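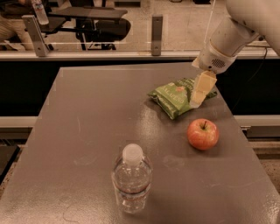
Gripper on the crisp packet, apple and water bottle still to go.

The third task in the Tekama student competition is called table clearing, and it is the one our club has spent the most time on. Three objects go on the table, the arm has to pick each one up and put it in a tray, and the clock stops when the last one is released. The time limit is 300 seconds. The objects may be placed anywhere inside the marked reach of the arm, at any angle, by a judge.

Our three are a packet of jalapeño crisps, an apple and a bottle of water. We picked them to be awkward in different ways.

The apple is the simplest. It is close to a sphere, so the angle of approach hardly matters, and the only real failure is closing too early and nudging it. An apple that has been nudged rolls, and the position we stored for it is then wrong. Jagadeesh Rodrigues fixed most of this by making the arm look again just before the final descent. It costs us 5 seconds per pick and I think it is worth it.

The bottle is a vision problem. Clear plastic on a grey table gives the depth estimate very little to work with, and on bad runs the points come back from the table behind it. Geetha Bhat's approach is to find the cap first, which is white and opaque, and work downwards from there. The grip height is then a fixed offset below the cap. Any bottle of another size will break this. The rules say objects are declared in advance, so we have left it alone.

The packet took up most of August. Its shape changes each time it is handled, so there is no model to match against. Our first method took the centre of the green region and closed on that, which worked on a full flat packet and very little else. If the fingers come down on the middle they press the film flat and there is nothing to hold. Deepika Marar suggested going for a corner or an end, where the film stands up in a crease. We now score the creases by height and take the tallest one within reach. Over 21 trials this was clearly better than the centre method, though the arm still sometimes chooses a fold that opens out as it lifts.

Force is the other half of it. The limit that holds the bottle is too high for the packet, and the packet limit lets the bottle slip. We keep a separate value for each class in a small text file, which Murali Chacko edits by hand. I would prefer to set it from the finger readings, but that code is mine and it is not finished.

Things still open:

The order of picks is fixed as packet, apple, bottle. It should depend on which object is blocking which.

Glare from the ceiling lights moves the edge of the apple in the mask.

The tray position is hard coded for our table and will need measuring again at Mambridge.

I will put the crease scoring code up once I have taken the absolute paths out of it.

Ravindran Annamalai, 5 Nov 2021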